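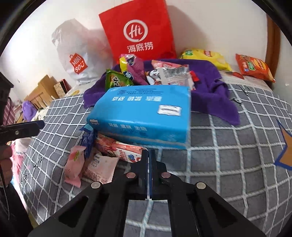 The Night Ferry to Plamgate

Aug 5, 2023

The ferry was supposed to leave Sostovley at nine. At nine the ramp was still down and a man in an orange vest was waving trucks off it one at a time, backward, because something was wrong with the loading order. My brother and I stood at the rail and watched him do it.

"He's put the heavy ones on the wrong side," my brother said.

"You don't know that."

"I know what a boat looks like when it leans."

It was leaning a little. We had our mother's clock with us, wrapped in two bath towels inside a suitcase with a broken wheel. It had been on the kitchen wall for as long as either of us had been alive, and our aunt in Plamgate wanted it. She had said so at the funeral in December and again in every phone call after. My brother thought we should mail it. I said you couldn't mail a clock like that, and he said people mailed clocks every day. In the end he bought both tickets and wouldn't let me pay him back.

We left at twenty past ten. The cabins were sold out, so we sat in the forward lounge, where the chairs were bolted down in rows and the lights stayed on all night. A television showed the weather for a part of the coast we had already passed. There was a snack counter with a metal shutter. A woman raised it halfway, sold us coffee and two cheese rolls, and lowered it again.

My brother put the suitcase on the seat between us and rested his arm on it.

"Is it ticking?" I said.

"I stopped it. You have to take the pendulum off."

"Where is the pendulum?"

He patted his jacket pocket and ate his roll.

I hadn't spent a whole night in the same room with him since we were boys. He lived in Ersoy and drove for Nasex, the freight company, and I saw him at weddings and lately at the hospital. He had gotten heavier. He read the back of the ticket, then the safety card, then the ticket again. I asked him how work was and he said they had changed the routes. It used to be 142 miles to the depot and back and now they had him doing it with a stop in the middle, which was worse than a longer drive with no stop. I said I could see that. He said most people couldn't.

Around midnight the sea picked up. A child in the row behind us was sick into a paper bag, quietly, and the father walked the bag to the bathroom at arm's length. My brother closed his eyes. I thought he was asleep until he spoke.

"She wanted you to have it, you know."

"Have what?"

"The clock."

"She never said that to me."

"She said it to me. The week before." He kept his eyes closed. "She said give it to him, he's the one who wound it."

I had wound it. When I was nine it was my job, with the key that hung on the nail. My brother was too tall for jobs by then. He worked at the boatyard after school and came home smelling of paint. I stood on a chair every evening after supper and gave it its turns, and my mother would look at it and then at her watch and say, "Good."

"Why didn't you tell me?" I said.

"You'd already told our aunt yes."

"I told her yes because you said you didn't care."

"I don't care," he said. "I'm telling you what she said."

The boat went down into something and came up out of it. All the seat belts on the empty chairs knocked against the metal. I went out on deck because I didn't want to talk, and it was too cold for the shirt I had on, even in summer. There was a light a long way off that I took for Plamgate. It was another ship. I watched it until it went behind us, and then I walked once around the funnel and came back in.

He had moved the suitcase to the floor and put his feet on either side of it. He had also bought me another coffee, though the shutter was down, and I didn't ask how.

"She's seventy years old, our aunt," he said. "She has been in that house by herself for two winters."

"I know."

"She'll hang it where she can see it from the bed. She told me where. There's a hook up already."

"I know. She told me too."

"So I'm not saying anything. I'm saying you could have it if you wanted it, and I'd back you up."

I drank the coffee. It was better than the first one. I tried to think where the clock would go in my apartment. There was the wall over the couch, but the neighbor's bathroom was on the other side, and I had never been able to get a nail to hold there. There was the hall, where I would only see it with my coat on.

"Let her have it," I said.

"You're sure?"

"I'm sure."

He nodded. He took the pendulum out of his pocket, wrapped in a sock, and looked at it, and put it back.

We docked at ten to six. The trucks went off first, in the right order this time or in some order, and then they let the people go down the stairs. My brother carried the suitcase flat in both arms like a tray. Our aunt was waiting behind the fence in her raincoat, though it wasn't raining. She kissed him and then me and put her hand on the lid.

"Did it keep time?" she said.

"It was stopped," my brother said.

"Well, we'll start it."

Her house was number 63, up the hill, and she wouldn't take a taxi. She made eggs. While they were cooking my brother got up on a chair in the bedroom, set the clock on its hook, and leveled it with a folded piece of the ferry ticket. He reached back without turning around and held out his hand, and I gave him the pendulum. Then he got down.

"You do it," he said, and gave me the key.

I stood on the chair. It took more turns than I remembered. From the kitchen our aunt called out to ask what time it was, and my brother looked at his watch and told her.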